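Tips for the model kit table

I build plastic model cars and a few airplanes, mostly in the evening, and I keep on this page the small things that make the work easier. Today I add the ones for decals and clear parts.

Cut only one decal at a time. If you put many in the water together, the small ones go under the big ones and you will tear them. I use warm water in a flat dish and I count slowly to 21, then I take the decal out and let it rest on a paper towel. When it moves under the finger, it is ready.

Put gloss varnish on the body before the decals. On matte paint the air stays under the film and you get a silver shine. I use the Tostow gloss, two thin coats, and I wait 48 hours. Yes, it is long. I build the wheels in this time.

For windows, do not use normal glue, it makes white fog on the clear plastic. White wood glue on a toothpick is enough. If some comes out at the side, wipe it with a damp cotton swab.

Small parts like mirrors I paint still on the sprue, and I touch the cut place after. My knife is a Gisitz, and I change the blade with every new kit. An old blade pushes the plastic and leaves a white mark.

Paint jars close better when you clean the edge of the jar before you put the lid. Keep them upside down for one night if the lid is not good.

Next time I write about masking tape on round shapes. 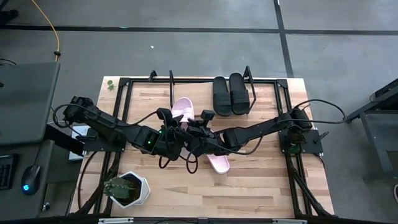
Lukumay: For the windows I tried your wood glue and it held well, but on a big windshield I needed to tape it overnight. Does the 48 hours also count for acrylic varnish? Mine feels hard the next morning.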